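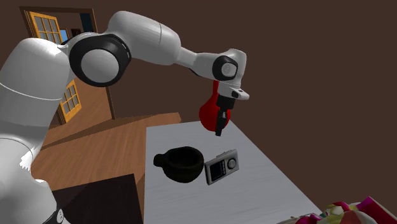 Call for participants: remote operators for a household chores study

Rarodard is recruiting 3 operators for Fellis, a project measuring whether a single robot arm can clear and set a kitchen counter without help. Work is done in simulation. Current policies finish short pick-and-place jobs but fail often on cups, pitchers and anything with a handle.

Operators will drive the arm through assigned chores, label failed grasps by cause, and repeat the same chore with objects moved. The existing set holds 2,461 episodes; the target for this round is a further 2,000.

Requirements: steady internet connection, good written English, 2 hours per session. Experience with teleoperation is useful but not required. Training is paid at the session rate.

Sessions start in January. Send a short statement of interest to Minttu Ruotsalainen, operator coordination. Questions on data use and consent go to Beverley Horrocks.

Posted 2023-10-26. Open until filled.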